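Lombardi Building Residents' Association
Minutes of the July meeting 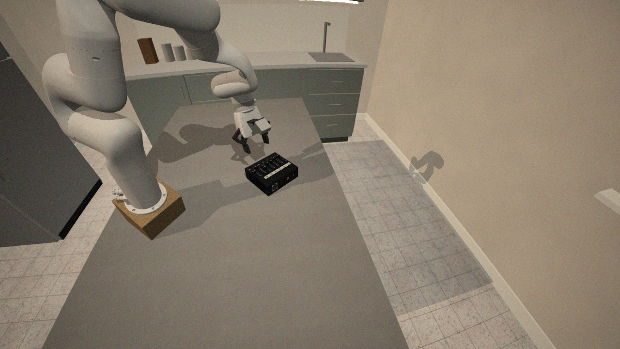
The meeting was opened at 7:10 p.m. by the chair, Océane Turcotte. Minutes were taken by Lok-yiu Kan. Present were residents from 71 apartments, in person or by signed proxy, so the meeting could make decisions. The minutes of the previous meeting were read and accepted with one correction: the bicycle room key deposit is for each key and not for each apartment.

1. Water pressure on the upper floors

Residents of the two top floors reported again that the pressure is weak in the morning. Steltell has inspected the pump and sent a written report, which was passed around. The company proposes to replace the pressure valve first and look at the pump again after that. One resident asked why the valve was not replaced already at the visit in spring. The chair answered that the part was not in stock. It was agreed to accept the proposal. Steltell will be asked to do the work between 10 a.m. and 3 p.m., and a notice will be put in both entrances before the water is closed.

2. Laundry room

The new price for a wash was discussed for a long time. Some residents find the present price fair, and others said that the dryers need two rounds to dry one load, so the real price is double. A proposal to keep the price and to have the dryers cleaned inside was accepted with three votes against. Lok-yiu Kan will ask Rivix for an offer. The lost socks box will be emptied at the end of the month.

3. Courtyard

The Lalodo nursery delivered the shrubs for the north side. The bill was $338, including delivery, and is approved for payment. Watering in summer was done until now by whoever had time, and the result is not good near the gate. A list will hang beside the mailboxes where residents can write their name for one week. The question of the bench was postponed, as the person who proposed it was not present.

4. Noise

There was a complaint about music in the courtyard after 10 p.m. The house rules say quiet from 10 p.m. to 7 a.m. and this was repeated. A resident asked if this includes talking on balconies. The meeting was of the opinion that normal talking is allowed.

5. Other matters

The hallway light on the third floor is still flashing. Océane Turcotte will call the electrician again.

A resident offered a used bookshelf for the common room. Accepted with thanks, if it is not wider than 100 cm.

Packages must not be left in front of the fire door.

The meeting was closed at 8:45 p.m. The date of the next meeting will be posted in the entrances.

Minutes: Lok-yiu Kan
Approved: Océane Turcotte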